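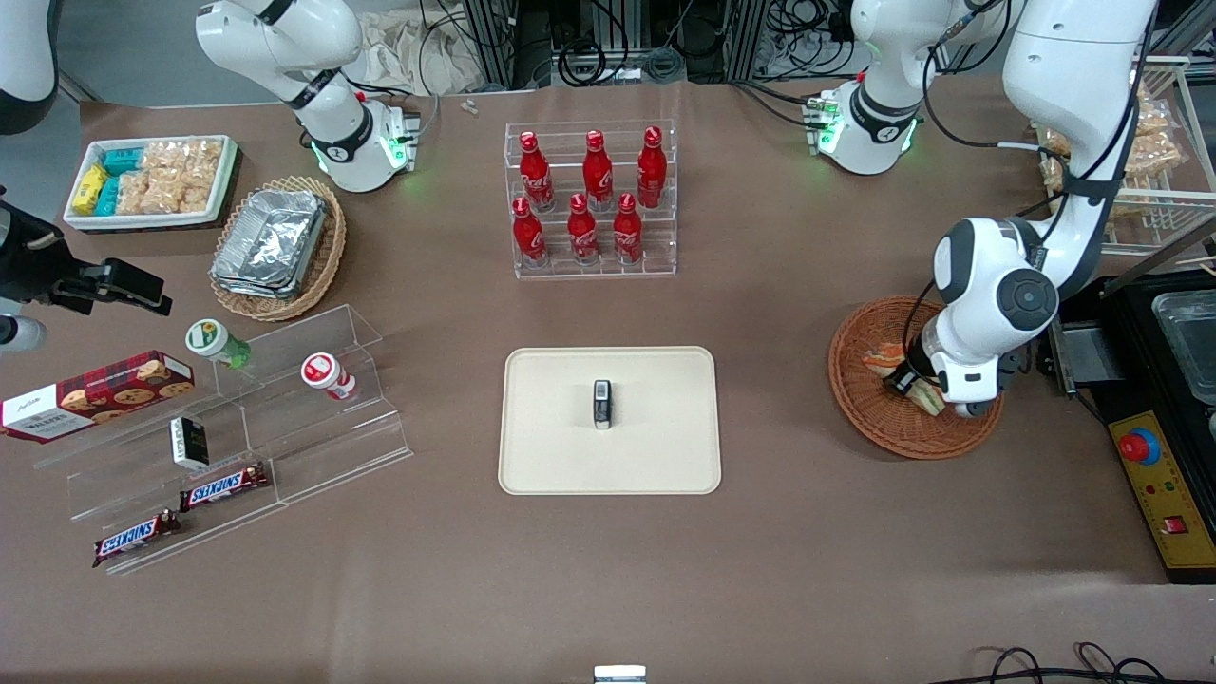
Snack table, brown top, wicker basket on the right

Tipoki Board > Food and Hosting > How much food for a long game night?

rarebit_j
Hosting at my place on Thursday, 6 pm until people drop. Last time I bought too much and threw out half the bread. I have $90 to spend. Do I do a real dinner or just put snacks out and refill?

Kesex
Snacks and refill. Put half of it out at the start and keep the rest in the fridge. People eat whatever is in front of them.

mapleton_dad
Disagree. If you start at 6 people are coming straight from work and they want dinner. Chips until midnight makes everyone cranky. One big pot of chili, rolls, done. Feeds my group for way less than 90.

Kesex
Chili and card sleeves don't mix. We play Rarngate and a replacement deck is hard to find now.

mapleton_dad
So eat first, then play. We've done it that way for years.

Atieno Magesa
I'm with Kesex on the refills but you need something filling in there. I make sandwiches and cut them into wedges. Wrap them tight and they can be made the night before. Keep tomato out of them - it soaks the bread by morning.

rarebit_j
What do you use on the bread if it's made the night before? Mine always goes soft.

Atieno Magesa
Butter, right to the edges. Mayo goes on the meat side only. And don't use the thin sandwich bread.

steta_fan
Second table for the food if you have room. We had a full cola go over a Steta board in September and it never laid flat again.

Kesex
Second table just means people get up every turn. Lids on the drinks is enough.

steta_fan
Not with my group.

rarebit_j
OK, going with wedges at 6 and snacks after. I'll borrow a folding table from my sister and see if it fits. Is mustard all right overnight?

Atieno Magesa
Mustard is fine.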